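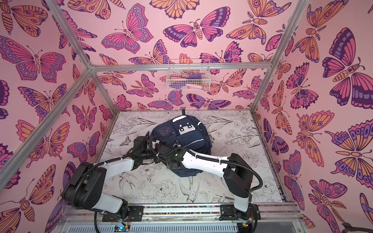 **Lonska Latin Music Club — planning meeting, February 24, 2024**

Present: Jhosep Mamani (chair), Ulises Villanueva (notes), plus 12 members. Apologies from the two trumpet players, both on a gig.

**1. Last minutes**
Agreed. One fix: the cowbell was lent to Flanham, not sold.

**2. July concert**
Prundemix confirmed as headliner, two sets, 45 min gap scrapped. Jhosep wants the old descargas in the second set and no ballads before the break. Some grumbling, carried anyway. Arango to open — eight players, so stage needs to be set for them first and the riser added after. Ulises to ask if they'll share the piano.

Hall holds 80 seated, more if we clear the floor. Long talk on this. Dancers want it clear, older members want chairs. Compromise: chairs down the sides only, 32 of them. Ticket price left where it is.

**3. Sound**
Last show the congas were lost under the bass from the third number on. Jhosep says mics too far off the skins. Ulises says it was the monitors. Both to be checked at the rehersal. Need a second DI box, borrow from Flanham if they still have it.

**4. Poster and sleeve**
Poster first. Two drafts passed round, neither liked much — lettering too thin to read from across a street, and the band name smaller than the venue. Members want something loud, colors you'd notice from a bus.
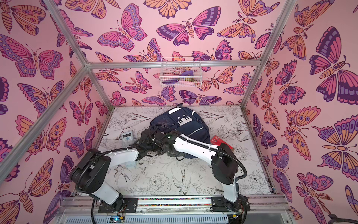 Sleeve for the Prundemix live recording is seperate and goes to the printer after the poster. Band asked for a tropical feel but no palm trees, no sunset. Pink with big butterflies in magenta and orange, outlined in dark purple like the wall paper, got the most nods. Black line flowers and birds on white for the back, track list over the top if it stays readable. Ulises to send both ideas to the band.

**5. Workshops**
Clave for beginners stays. Timbales class moved to the small room, full already. Montuno piano on hold till we find a teacher.

**6. AOB**
Guiro found in lost property, claim it from Jhosep. Key to the amp cupboard still missing.

Next meeting: after the Arango rehearsal, Ulises to email everyone.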